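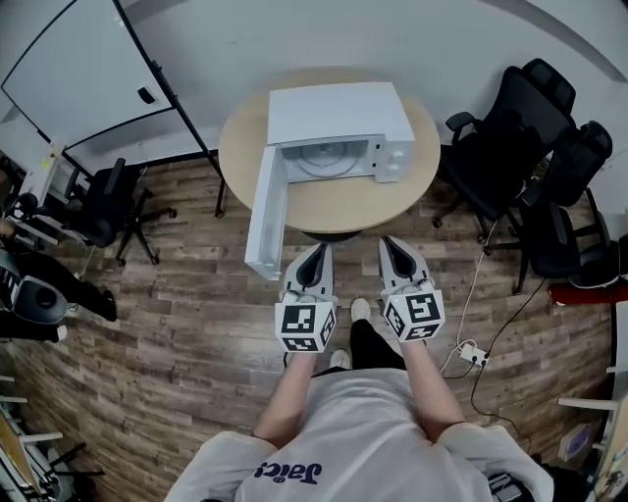
The secondhand appliance trade in Nivport runs out of a former tyre shop two streets back from the harbour. It is called Gudeta, after the owner's grandmother, and it has been open since February of last year. On most mornings there is a short queue before the roller door goes up, mainly students, new arrivals and people who have just moved out of somewhere in a hurry.

Robel Negussie started the business after 12 years repairing commercial kitchen equipment. He had noticed that cafes threw out machines with one failed part and that households did the same thing, only more often. A kettle would go on the nature strip because the lid catch had snapped. A toaster would go because the crumb tray was full and someone had smelt burning.

"People think the thing has died," he says. "Usually one piece of it has died and the rest would go another ten years."

The shop takes in nearly 140 appliances a month. Kettles, toasters, microwaves and vacuum cleaners make up the bulk of them, followed by rice cookers and fan heaters once the weather turns. Each one gets a tag and goes onto a shelf in the order it came in. Nothing is plugged in until the cord and plug have been checked, and a fair number never get past that stage. Cords that have been bent hard at the same point for years are the most common reason for a failed test.

About half of what arrives can be sold. The rest is stripped for knobs, feet, glass plates, fuses and door latches, which are sorted into old ice cream tubs along the back wall. Glass turntables are the part people ask for most. They get broken in the sink, and a replacement from the maker can cost close to what a used oven does. Negussie sells them for $2 each and asks customers to measure the old one across the middle before they come in, preferably with a ruler and preferably before it goes in the bin.

Repair is only some of the work. Cleaning takes longer. A microwave that has been used in a share house for three years needs its walls wiped down with warm water and bicarb, then left open, then done again. The rubber feet come off and are washed separately. Stickers are removed with eucalyptus oil, and the model plate is left alone so the next owner can look up the manual.

There are jobs the shop won't take. Microwave ovens store enough charge to kill a person well after they have been unplugged, and anything that requires removing the outer case goes to a licensed technician at Flaltska, on the industrial estate. Negussie holds the right ticket himself for some of this but prefers to send it out, as his insurance is cheaper that way. He also refuses electric blankets, whatever condition they are in.

Prices are written on masking tape. A basic kettle is $12 and a microwave is $70 at the most, with a three-month warranty that covers parts. Fewer returns come back than he had budgeted for. Those that do are generally the wrong size for the bench, so there is now a tape measure on a string beside the counter.

The council's hard rubbish collection used to be the main source of stock, and it caused arguments. Items left in the rain for two nights were rarely worth picking up, and neighbours complained about strangers going through piles. Under an arrangement with the Nuten transfer station, drivers now set aside small appliances in a covered bay, and Gudeta picks them up twice a week in a borrowed ute. The agreement comes up for renewal on 6th August. Negussie expects it to go through, though he would like the bay to have a door on it.

He has been asked whether he will open a second shop. The rent on a site near the university was more than he was prepared to pay, and he would have to find someone who can test a vacuum motor by ear. For now he is teaching two apprentices on Saturday-rate wages and has put up more shelving.

Customers who want something specific can leave their name in the book at the counter. The current list runs to four pages, most of it sandwich presses.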